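Showing the Machine How You'd Do It: Kitchen-Table Tips
Posted May 16, 2025

I've been teaching with hand-held grippers since February, after years of steering arms by remote control, and people keep writing to ask what I do differently now. Mostly it's housekeeping! Anyway, a pile of tips, in the order I thought of them.

Clear the table first, then clear it again. I keep one container and one packet out and put everything else on the chair behind me (my coffee too, sadly). If the task is putting a packet into a container, a stray pen is one more thing for your hands to dodge, and the dodge ends up in the demo.

Slow down, but don't crawl. My first batch at the Clenar makerspace was so careful it looked like I was defusing something, and the arm learned to dither over every packet. Move the way you would if you were putting away groceries and a friend was talking to you.

Start open. Both grippers wide open, hands relaxed, a breath, then go. I also finish open, with the tools backed away from whatever I just put down. It makes trimming the recordings so much easier later.

Look at your pads. Please, look at your pads! Rubber frays at the edges long before it quits gripping, and thin plastic packets are the first thing to suffer. I do mine at the start of every session with a flashlight and a pair of nail scissors, and I only snip what's already hanging. If the backing has started to lift, scissors won't help you and it's time for a new strip.

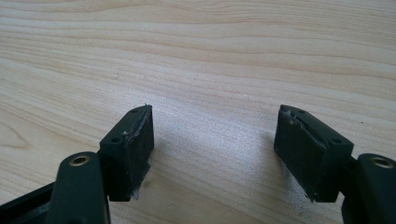
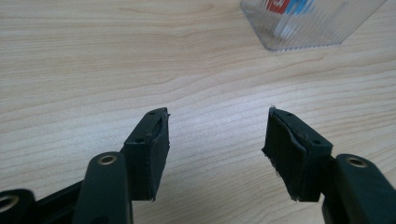
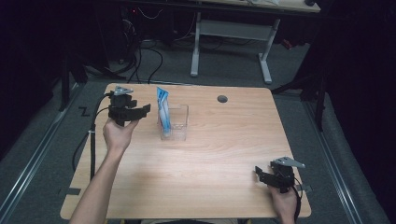
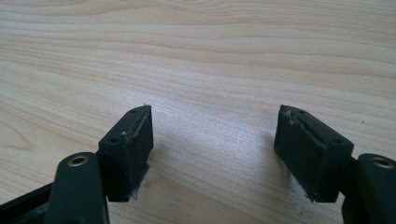
Pale wood, dark grippers, and some pad edges that look well worn.

Julián Benítez wrote in to disagree with me about the scissors. He says trimming a frayed pad only moves the tear further in, and that he peels the whole thing and sticks on a fresh one after 875 grabs, no matter how it looks. He gets his strips from Zabala and cleans the block with rubbing alcohol first, then leaves it clamped overnight. He also wanted me to tell you that if you change one pad you should change the one facing it, or the packet will slide toward the slicker side and you'll start twisting your wrist to make up for it without noticing.

Okay, fair – the wrist thing got me. I went back through my old recordings and there it was, a little twist to the left on nearly all of them. I'm still keeping the scissors for emergencies.

A few more while I'm here. Cables go off the side of the table, never across your lap. Leave enough slack to reach the far edge with your arm straight, and try that reach before you hit record.

Take breaks. I do sets of 20 and then get up and walk around, and my last set of the day is always the sloppiest. If your shoulders are up by your ears, stop.

Move the container between tries. A few inches is plenty, and turn it a bit too. I left mine in one spot for a whole afternoon once and the arm would only ever reach for that spot, container or no container.

Keep your flubs in a separate folder. A dropped packet that you pick up and place properly can be worth saving, but I want to be able to find those on purpose. Mine are named by task and then by what went wrong, like "packet, slipped."

Next time I'll get into remote control again, and why I still use it for anything heavy.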